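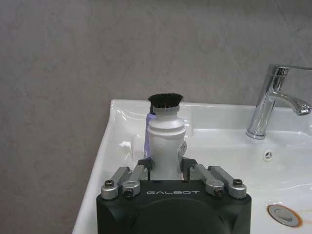 8 Sep 2019

Up at 5:30 and at the Drukow bridge before it was fully light. Water low and clear, a little lower than last week. Sølve Aasen was already there with the buckets and the block net in the back of his truck. He had forgotten the short waders again, so I wore the long ones and he stayed on the bank for the first hour and wrote things down.

We are still after the sculpins. The plan for the fall is the same reach we walked in July, 400 meters from the bridge up to the old Jakubowski pasture, split into pieces with a net at the top of each one. Today we only got through the lower half. The bottom there is fist-sized rock with gravel between, and the fish sit under the rocks and won't move until you lift one. They have no swim bladder to speak of, so when they do move it's a short dart along the bottom and then they stop dead. You get used to looking where the silt puffs up.

Final number for the lower half was 22 sculpins. Most were adults from the past year or two, with the big flat head and mottled brown back. There were seven young of the year, all of them in the shallow edge on the east side where the current is slow. In July we found the small ones on both sides. The west edge has a mat of algae on it now and I think that is the difference, but I wouldn't put it in the report on one visit.

Also dace, too many to bother with, and one crayfish that got Sølve on the thumb. No trout in the lower half. There is a deep spot under the alder roots where I would have expected one.

Water temperature at the bridge was fine at seven and had come up more than I liked by eleven. We quit then. The fish in the last bucket were starting to hang near the top, so I changed the water twice and let them go early without lengths on the last few. Better a gap in the sheet than dead fish. Wrote the gap down.

Ate lunch on the tailgate. Sølve wants to turn rocks in the upper half by hand too, and I would rather use the kick net there, where it gets faster. We went back and forth on it. If we change the method partway up, the two halves can't be compared, and he is right about that. We will do it by hand. It'll be slow and my back will know it.

The landowner above the pasture fence hasn't answered my letter. I'll drive up and knock. Last year his cattle were in the creek most of August and the bank was down to mud for a good stretch. There are new posts on this side now, but no wire yet.

Home by two. Rinsed the nets, hung them over the rail, put the waders upside down on the pegs. Left knee leaks. Copied the sheets into the big notebook and checked them against Sølve's, and we disagreed on one fish, which he had as a young one and I had as an adult. Went with the length he wrote at the time.

Read some of the old survey after supper. They had sculpins all the way up past the pasture then, and also in the side channel, which has been dry as long as I've been coming here. They don't say how they caught them or how many people were looking.

Need to do before next time: patch for the knee, two more buckets with lids, pencils, ask about the upper gate. Call Sølve Wednesday about the truck.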